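I have been meaning to clear the big table in the back room since February, and on Monday I finally got on with it. If you've been reading for a while you'll know the table I mean. It came from Cisitz, it weighs as much as a small car, and everything that enters the house without a home of its own ends up on it sooner or later. Post, seed packets, the good scissors, the bad scissors, a bag of buttons I was definitely going to sort through (I wasn't).

I've got a new hobby, you see, and the hobby needs a flat surface. I signed up for the Kasteck home science course in the spring, the one you do by post at your own speed, and so far I have done two of the modules and skipped one. The skipped one was all about keeping a proper notebook. I'll go back to it. Probably!

So, clearing. I started at the window end and worked towards the door, with three boxes on the floor: keep, chuck, and "put somewhere else", that last one being the box that always fills up first and then sits in the hall for weeks. I found a receipt from Pacheco for a lamp I don't remember buying and can't find anywhere in the house. I found the spare key to the shed. I also found a tape measure inside a mug, and I'm blaming myself for that, as I live with no one else who owns a tape measure.

Then I gave the top a wipe down with the Grodel stuff in the spray bottle, which smells of lemons and slightly of swimming baths, and went over it a second time where the old tea rings were. It's such a pale top that every single mark shows, and I'd got so used to the clutter that I'd forgotten what colour it was underneath. A sort of greyish white, if you're wondering. I like it much more than I did in the shop.

With all that done I let myself put the first things back. One dish, one sheet of paper, and that was it for the afternoon. 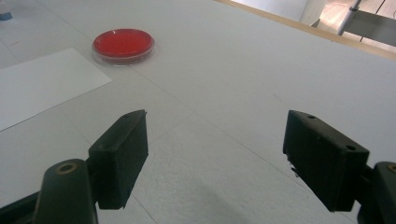

*The red dish and a blank sheet, with plenty of table to spare.*

I can't tell you how much I love that red. It's brighter than anything else I own, and on such a plain surface it really does look like something from a sweet shop. (Don't eat the coursework.) I like the way the colour gets a bit deeper round the border too, and how the clear side of the dish picks up a faint pink.

The paper is for my notes, and yes, I know, it's blank. I did mean to write the date and a heading on it, then the phone went, then it was time to do the tea. I've since bought a pad with 55 sheets in it, so there's no excuse now, and I've promised myself I'll rule up a few pages in advance with columns and everything.

Next job is the shelf above the radiator. I want a spot for the dishes with their lids on, a jar for pens and somewhere for the course folders, which are an awkward size and flop over if you so much as look at them. I measured up last night with the rescued tape measure and there's space for two short shelves if I move the clock. I'm quite attached to the clock where it is, though, so I'm going to sleep on that one.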